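Home | Kitchen | Laundry | Workshop | Tips by post

Should you rent a folding robot? Laundry tips from Krum Stan

Rallance now offers its Andus folding arm by the month, at 132 a month with a 3 month minimum. The leaflet promises "up to 70 items a load". I'd want to see that done with my family's washing, fitted sheets included.

If you're tempted, a few tips before you sign:

Ask for a trial with your own clothes. Demo piles are always nice square tea towels.

Shake everything out first. The fingers need a bit of cloth standing up to get hold of, and a balled-up vest gives them nothing sensible. You'll be doing this part yourself, so count it in when they talk about time saved.

Turn things the right way out and do up zips. The leaflet is silent on inside-out sleeves. I asked twice and got the leaflet again.

Start with thick cotton. Thin knits show every pinch, and I would keep anything with loose stitching well away until you trust the grip.

Time yourself by hand. A basket of towels and T-shirts takes me 15 minutes with the radio on. Work out what that costs you over a month, then look at the rent again.

Read the bit about snags and pulled threads. Mine said "fair wear", whatever they mean by it.

Contact us | Copyright Fluravholm Household Pages | Back to top
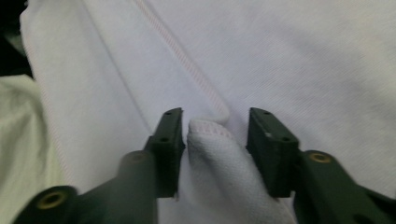
Green fingers either side of a fold in white knit, by the pink seam.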